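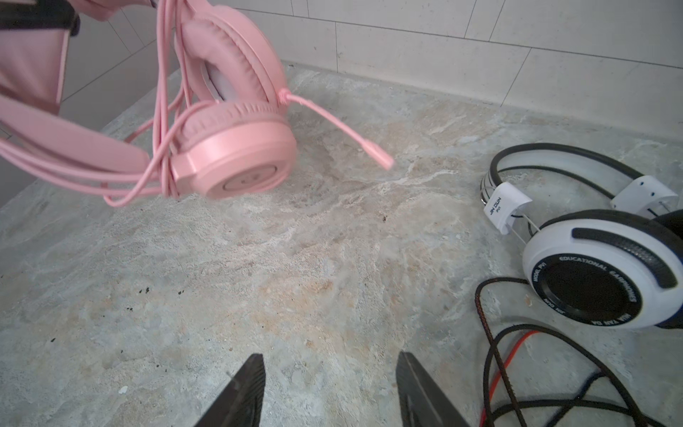 January, 2:20 pm. Headset sorting, kitchen counter

Second round of going through the headsets for the listening room. I still think we should throw out more than we keep, but Ekaette wants every pair looked at first, so every pair gets looked at.

The stock list says 22. It also says they were all checked before they went into storage, and I don't believe that. Whoever did the checking put cables away in knots. I have stopped trusting the column marked "OK" and am starting a new one.

Pink over-ear with the boom mic. Cables were bundled around the band and the cup, which I would like people to stop doing. It puts a bend right where the wire goes into the cup and that is where they die. Untangled it on the counter. Plugged into the old laptop: left side fine, right side fine, mic picks up my voice but thin, like talking through a paper cup. Selvaraj says that is how the mic always sounded. Maybe. I'd want to hear a new one before I agree. Marked as "works, mic doubtful."

Black and white pair, JIN DUN, printed EDUCATIONAL EARPHONES on the cup. I don't know what makes an earphone educational. Sound is all right at low volume and gets boxy when turned up. The slider on one side holds its place, the other creeps down after a few minutes on my head. Selvaraj wore it through a whole Clavska lesson and said he had no trouble, but his head is bigger than mine and he has it set nearly all the way out. Not a fair test. We need someone with a small head. Marked as "works, slider doubtful."

I see that two entries in a row say doubtful. I'd rather write that than tick a box and have a learner find out in the middle of a lesson.

On cleaning: Ekaette bought the Punosora wipes again. The packet says safe for all ear pads. Last time the pads felt tacky the next morning and I blamed the wipes, she blamed the heater. So, one pad wiped with Punosora, the other with a damp cloth and a drop of dish soap, same headset, left out overnight well away from the heater. If both are tacky I'll apologize to the wipes.

Later, 4:45 pm. Sarkar quoted 839 for a full new set, mics included, and Cotel came in at 1,924. I can't see what the extra money buys apart from a carrying case. Neither would say if the pads can be replaced on their own – I asked both twice. If they can't, we'll be back at this counter in a couple of years with the same job. Asked for one sample from each before anyone signs anything.

Still to do:
Test the pink mic against the desk mic, same sentence, same distance
Find someone to try the JIN DUN pair for 20 minutes straight
Look for the missing splitter (Selvaraj says the blue drawer, I have looked in the blue drawer)
Velcro ties for the cables
Check the pads in the morning before the heater goes on

Ekaette, please don't put the doubtful ones back in the good box.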